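Hunholm's "80-minute" commute plan raises doubts
By the Urkudberg desk
July

Wirkex says its new ferry will get Hunholm commuters to Urkudberg in 80 minutes, door to door. Riders may want to check the math – the crossing alone is listed at 55, and the dock lot fills by 7 a.m.

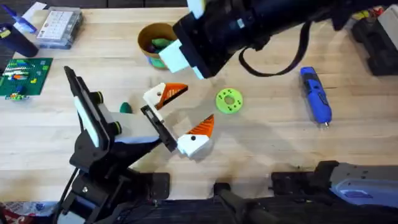 The firm expects 3,000 riders in the first month. Its last route, to Khúc, closed after 11 weeks. Wirkex blamed fuel prices. It has not said what fares will be this time, or who pays if the seats stay empty.

Last updated 4:13 p.m.

Recent
Khúc dock repairs drag on
Bus route 13 cut again
Urkudberg parking fees to rise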